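The Fruit Job

My aunt Edet has a rule that you don't get paid until the tray looks like something you'd serve a bishop. She's never met a bishop. I mention this because by eleven o'clock that morning I had been working for her since breakfast and still hadn't earned a cent.

I'd told her I was bringing work home. She heard "work" and pictured a laptop. What she got was me and Morenike Garba coming up the steps with two hard cases and an extension cord, and she stood in the doorway in her good slippers and asked if we were going to drill anything.

"No drilling, Auntie," said Morenike, who had never met her before and already knew what to call her.

So this was the arrangement. Bultlow paid us by the clip, and by Mon 26 June we owed them 733 clips of ordinary chores done in ordinary homes. We had 548. The office kitchen in Tarbridge had given us everything it had (I have wiped that counter so many times I dream about it), and Tanko Idahosa, who ran the project and worried for a living, wanted real tables with real junk on them. My aunt has the realest table in the county.
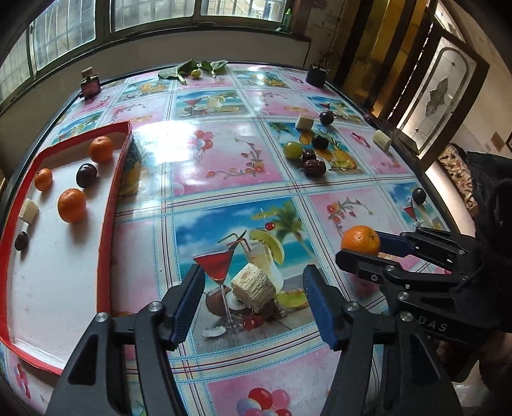
Tanko's big question, the one he'd ask you in the elevator, was whether a machine could put out fruit yet. Not build a car, he'd say, any fool machine can build a car. Put out fruit! He'd watched the Skeklow demo in October, where a very expensive arm took five minutes to pick up a grape and then couldn't let go of it, and he came back almost cheerful. My aunt's table would have finished that arm off. Her plastic cloth is all beaches and balloons and cocktails, and it already has cherries and melon slices printed right on it, so half the fruit in front of you isn't there. Add the white glare off the window and I had trouble myself.

"What's it learning?" my aunt wanted to know. She'd pulled a chair into the kitchen doorway to supervise.

"How we pick things up," I said.

"You pick things up like a burglar."

She had a point. Give me bare hands and I can clear a table while arguing on the phone. Give me two black jaws with a squeeze handle and I'm a toddler again. Dates roll. Plums roll and then keep going. The oranges are fine, an orange wants to be picked up, but the peeled chunks were murder, and if you squeezed hard enough to be sure of one you were also squeezing hard enough to leave a dent my aunt could see from her chair.

"That one's for company," she said.

"It's still good, Auntie."

"It has a waist now."

Morenike was better at it than me, and she'd want me to say so. She had a way of coming in low and slow and stopping just before she closed, like she was letting the fruit get used to the idea. I asked her once how she did it and she said she used to have a very nervous cat.

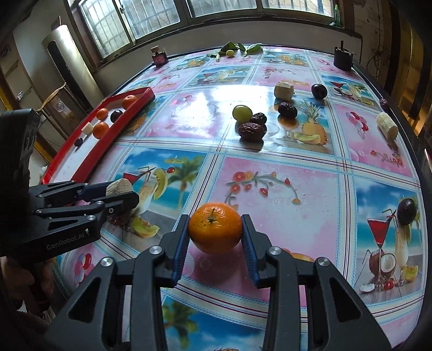
The mandarin, held in the gripper.

We went on like that through lunch. Fruit into the tray, fruit out of the tray, fruit back in with the dates moved over. My aunt stopped supervising and began giving orders, which Morenike took as if they'd come from Tanko. Put the dark ones together. No, apart. Leave some room at the front, people like to see the bottom of a tray.

Around two Tanko called. I put him on speaker and set the phone by the leaves at the far end.

"How many?" he said.

"Plenty," I said. "Listen, we have a note on the arrangement."

"What arrangement? There's no arrangement. It goes in the tray."

My aunt got up. It took her a minute, on account of the slippers. She leaned down to the phone and spoke to it very clearly, the way she speaks to the bank.

"Young man," she said. "Is this machine of yours going to be in people's houses?"

Tanko said that was the hope, ma'am, in a few years, yes.

"And when they have guests, it's going to throw the oranges down any old how?"

You could hear him thinking. I've known Tanko a long time and I have seen him say no to vice presidents. He asked her, finally, how she would like the oranges.

She told him. It ran long. Morenike put her gripper down and started writing on the back of the release form, and I ate the one with the waist.

When she was done there was a silence, and then Tanko asked whether she'd ever be free on a Thursday, and what she charged. My aunt looked at me. She looked at the tray, and moved one orange over with her finger, and told him she'd have to see his table first.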